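Household Robots: Good Practice in the Bedroom and Living Space

Guidance sheet, Bekdale Home Services. Revised February 5, 2026.

These notes apply to any household in which a robot with one or more arms is used for tidying. They should be read together with the manufacturer's own instructions, which take precedence.

Soft items

Plush toys and cushions should be handled at the lowest grip setting. The load must not exceed 800 grams unless the arm is rated for more. Choose a part of the item with firm filling, and keep the fingers clear of seams, tags and loose threads. Items with hard plastic eyes or battery packs are to be put away by hand. 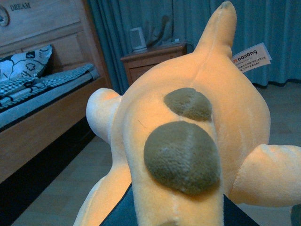 Soft toy with its fabric tag at the side, close to the gripper.

Before the first run, set a speed limit for the room and test the stop button from both the doorway and the bedside. The Gasthorpe checklist asks for 2 clear stops in succession, and we recommend the same. Leave a margin of 20 centimetres between the arm's reach and any glass.

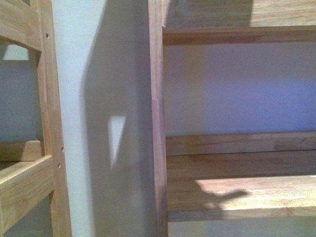 Shelves call for a slower approach than floors. Fix open units to the wall, and teach the robot the height of each board separately. Light should be checked at the hour when the work will be done: a patch of direct sun on a lower shelf, with a dark shadow lying across it, may be read by some systems as an object. Draw a blind or choose another hour – do not simply raise the sensitivity.

Bedding

Smooth the duvet before work begins and remove phones, spectacles and charging leads. Bold prints can confuse depth sensing, so a trial pass without gripping is advised. Lamps and plants beside the bed should be entered as fixed obstacles.

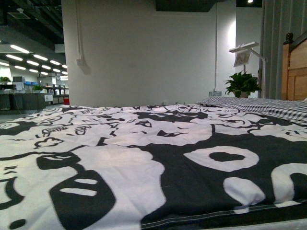

Ese Okafor writes that the trial pass ought to be repeated whenever the bedding is changed, and not only after a software update. We agree, and the October edition of the Salehi room card will be amended accordingly.

Keep a written record of stops and dropped items with the household's insurance papers.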